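Categoria: Espaços de trabalho > Secretárias e acessórios

Galeria: posto de leitura Umby, sala 2

Registo do posto de leitura montado na sala 2 da Ardeleanu para a revisão de provas impressas. O tampo é branco, com uma abertura retangular para passagem de cabos. O trabalho faz-se sobre folhas soltas, sem pasta nem estante de leitura. A disposição foi definida por Despina Shehu em julho e mantém-se sem alterações.

Dados do posto

Referência interna: 429.
Provas revistas desde a montagem: mais de 200.
Papel: branco, impressão a preto.
Fixação: clipe de mola na margem superior.
Última atualização da página: 11 de agosto de 2026.

Procedimento de prova

Cada folha de ensaio repete o mesmo parágrafo em variantes de composição. Compara-se o corpo de letra, o uso de negrito e o comprimento de linha. O texto de ensaio está em inglês e trata da vida na aldeia; foi escolhido por ter frases curtas e vocabulário corrente. As observações são lançadas na ficha Trinetine, com a indicação do parágrafo e da linha. As folhas não são anotadas à mão durante a primeira leitura. A inclinação da folha fica ao critério do leitor.

Imagens

1. Folha de ensaio com quatro parágrafos, presa por um clipe violeta junto à abertura para cabos. Mão esquerda no clipe, mão direita espalmada na margem direita do papel. O terceiro parágrafo está composto em corpo maior, com algumas expressões a negrito.

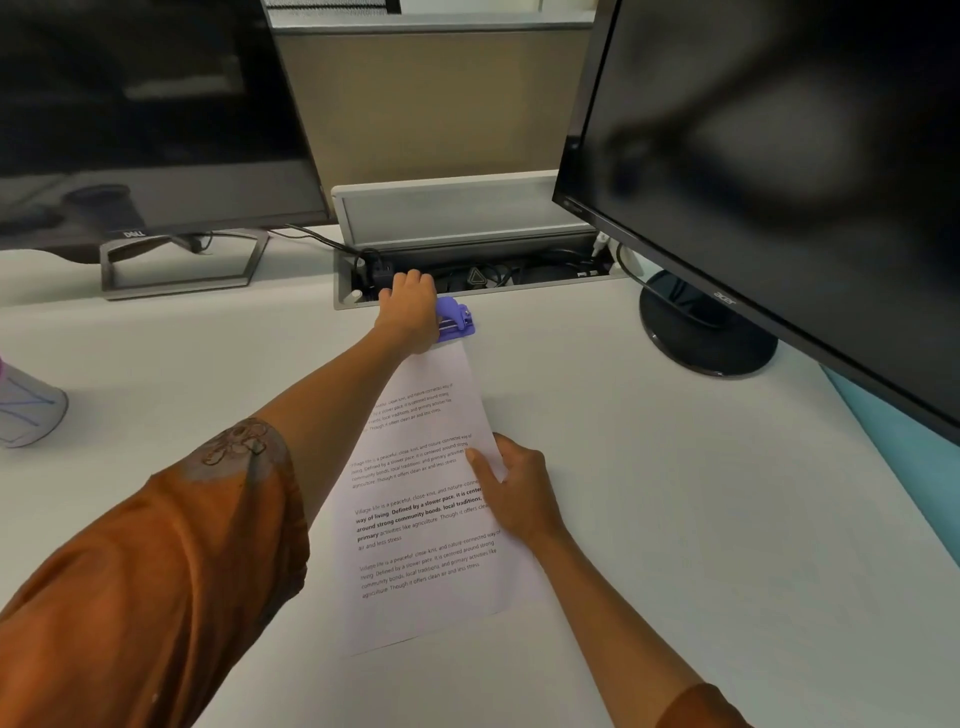

Notas de montagem

O clipe deve prender apenas a margem, sem cobrir texto. As folhas com mais de um mês passam para o arquivo Uma, prateleira 11, por ordem de entrada. Os clipes ficam no posto. Pedidos de cópia das fichas: indicar a referência do posto e o mês da leitura.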